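How to Sew a Scrunchie From Fabric Scraps

If you have a bag of leftover cotton you can't bring yourself to throw out (mine lives under the ironing board and grows every winter), scrunchies are a lovely way to use it up. Thin, soft cottons gather best, and old shirts are wonderful for this. I'd save the heavy canvas for something else.

Cut a strip 4 inches wide and 20 inches long, plus a piece of quarter-inch elastic 8 inches long. Press the fabric before you cut - I skipped that for years and my strips always came out crooked.

Fold the strip lengthwise, right sides together, and pin. Sew down the long side with a quarter-inch seam, leaving both short ends open. Turn the tube right side out with a big safety pin, and take your time, especially near the end where it likes to bunch up.

Now thread the elastic through, holding on to the tail so it doesn't vanish inside. Overlap the two ends by half an inch and zigzag back and forth over them 2 or 3 times. Tuck one raw end of the tube under, slide the other inside it, and stitch across by hand or machine.

Small prints show up nicely once everything is gathered, dots most of all, and I can never stop at one.

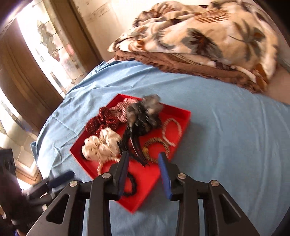
Marit wrote in to say that 8 inches of elastic was too loose for her daughter's fine hair, and that going down to 7 fixed it. For very thick hair I'd go the other way and try 9, with a strip a couple of inches longer to match.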